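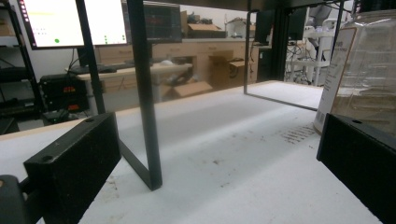
## Foam top on the side bench, Nov 6, 2023

Spent a good part of the morning fussing over the foam again, and I'm fonder of it than I probably should be. We put it down in March, after Wojciech chipped a corner off one of the Montecinos housings, and it has been scuffed a little more every week since. It's still mostly white, though there are gray specks all over and that patch of dark diagonal streaks, which I went at with a damp cloth and then with dish soap (no luck with either!).

The black metal frame is standing on it for now. I like how its foot bars sit on the foam, and it doesn't skate around the way it did on the bare table. I'd still like to know whether the bars leave dents if we let it stand all week, so please don't move it before I've had a look underneath.

The clear jar with the barcode label can stay beside it, but let's keep the lid on.

Stanisława found an offcut, 83 by 200 cm, on the shelf behind the Joltgate crates. Plenty for a new top if we trim it carefully. Ask her before cutting.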